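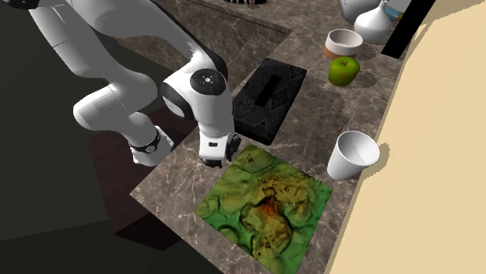
Selma Obradović asked at the Friday meeting whether the group was prepared to say, in writing, that a machine can tidy a kitchen counter. Her view was that the word "tidy" has been carrying too much weight in our reports, and that a reader outside the group would take it to mean a finished job.

The point is accepted. The entry below records what the simulated kitchen runs support at present and what they do not.

## Counter clearing, simulated kitchen, December block

Scene: marble counter with tissue box, square mat, bowl, apple and paper cup. Arm overhead, gripper pointing down, fingers closed at the start of each run. Controller is the Teshome build; the planner is Itura, default settings except the approach height, which was raised after the trouble in the previous block.

Runs completed: 113. Runs discarded: 2, both for a logging fault on the Nodar server. Neither is included in any total.

Of the completed runs, 34 ended with every requested item in its requested place. The remainder ended with at least one item left where it started, dropped, or set down outside the target area.

**Apple to bowl.** The most dependable of the tasks. Failures were mainly a grasp taken too high on the fruit, after which it rolled. The planner does not look again once the apple has moved; it closes on the old position and reports success. This has been raised before and should be treated as a defect.

**Paper cup.** Poor. A cup leaning over is harder for the planner than one standing squarely on its base, and it selects the rim in nearly every case. The simulated cup is also stiffer than any cup in our own lunch room. Results for this item should not be carried over to hardware.

**Tissue box.** Acceptable when the box lies across the fingers' line of closing. When it is placed on the diagonal, the wrist has to turn first, and the planner sometimes spends its whole time allowance on that turn. Pulling a single tissue was not attempted. The simulator has no model for it.

**Mat.** Lifting a flat mat from stone is still beyond this gripper. Pushing it to the counter's edge and pinching the overhang was tried by hand-written script and worked in a few cases, but the script is specific to one mat position and was left out of the totals.

## Time

Median time for a full clear was 173 seconds. Selma noted that a person would do the same work while waiting for the kettle, and asked that the comparison be kept in the file. It is kept here.

## Wording for the report

Agreed text: "The system moves selected rigid items between known positions on a simulated counter, under supervision." The word "tidy" is withdrawn from the summary and from the poster going to Citus.

There was some disagreement over "under supervision" — the runs themselves were unattended overnight, but each log was reviewed by a person before it was counted. The phrase stays until the success check can be trusted without that review.

## Outstanding

- Force a second look after any contact that shifts an object.
- Replace the rigid cup with a deformable one, if the frame rate allows.
- Repeat the diagonal tissue box runs with the time allowance doubled.
- Ask Nodar for the missing log segments.
- Wiping: no work to begin until the first item is closed.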